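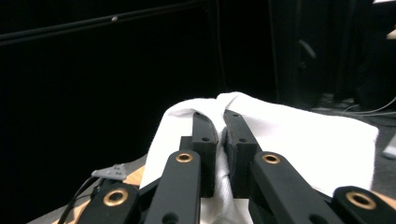
Ticket 692: Precinct count totals not matching in results upload
Product: Plendeno results reporting, county edition
Site: Brornville elections office
Priority: High
Status: Resolved
Opened: May 28, 2023

Problem as reported
After the runoff for county commission, the unofficial results page shows 200 fewer ballots than the signed tabulator tapes. The difference is the same in both contests on the ballot. Turnout percentage on the page is also low. Canvass deadline is in 5 days. The office needs to know whether the tapes or the page is correct before the canvass board meets.

Environment
Results server on the closed network, no internet connection. Files are moved to the public site on write-once media. Lunard import module, same build used in the February special election. No changes to the server between the two elections according to the site's change log.

Log

Entry 1, support
Requested the import log, the precinct table export and scans of all tapes. Asked the site not to re-import anything until the files were copied.

Entry 2, site
Files sent. Tapes scanned in precinct order. The Rojanasak precinct has two tapes because the first tabulator jammed in the afternoon and was swapped for the spare.

Entry 3, support
Added the tapes by hand. Sum agrees with the poll book check-ins, allowing for the two voters recorded as having left without casting a ballot. The tapes are good. Comparing by precinct, every line on the page matches except Rojanasak, where the page carries the spare tabulator's count only.

Entry 4, support
Import log has this for the first Rojanasak file:

WARN duplicate precinct key, record replaced

The module treats a second file with the same precinct key as a correction to the first. It should add them when the tabulator serial numbers differ. In this case the serial field is blank in both files – the field is optional in the election definition and was left unmapped. With no serial to compare, the module falls back to replace.

Entry 5, site
Confirmed, serial field is unmapped. The definition was copied forward from February. No tabulator was swapped in that election, so the fallback was never reached.

Entry 6, support
Steps given to site:
1. Back up the results database.
2. In the election definition, map the serial field to column 4 and save.
3. Clear results for Rojanasak only. Do not use Clear All.
4. Import both Rojanasak files from the original media.
5. Print the precinct report and compare it to both tapes with two staff members present.
6. Regenerate the public file.

Entry 7, site
Step 4 fails: "file already processed."

Entry 8, support
Expected if the file history was not cleared with the results. Open Import History, select both files, choose Release, then repeat step 4.

Entry 9, site
Both files imported. Precinct report matches the tapes. Public page updated with a correction notice.

Resolution
Definition error, corrected on site. Ballots and tapes were not affected. Change request opened to make the serial field required and to stop the import on a duplicate key instead of logging a warning.

Ticket closed at customer request.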